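Filed under: Games > Racing > Console help
Print this page | E-mail to a friend

Hellero Rally: save stuck at 90 per cent after Stirnemwood stage

Posted by mustska_fan, April 24, 2019

I finished the Stirnemwood night stage in career mode and the game won't count it. My profile stays at 90 per cent and the next cup is greyed out. I've run the stage 4 times, best finish second. My car is the Zabala coupe, rated 167. Do I have to win, or is my save broken?

gravelbin

Your save is probably fine. Stirnemwood has a car rating limit in career and the Zabala goes over it once you fit the sport tires. The game lets you race anyway but doesn't record the result. Go to the garage, put the stock tires back on and check that the number beside the car has turned white. Second place is enough.

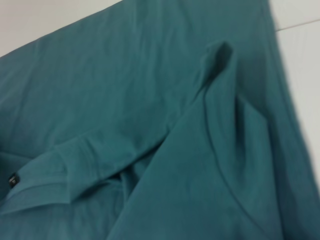
Teal long-sleeved shirt on a white surface.

If the number is already white, back up your save to a USB stick before trying anything else. Reinstalling the game won't remove the save, but deleting the profile will.

oversteer1876

Had the same thing with the Mustska hatchback. Changed the tires and it counted. The colour of the number is hard to see on an older TV.

pitlane_kev

just win it

Print | E-mail this thread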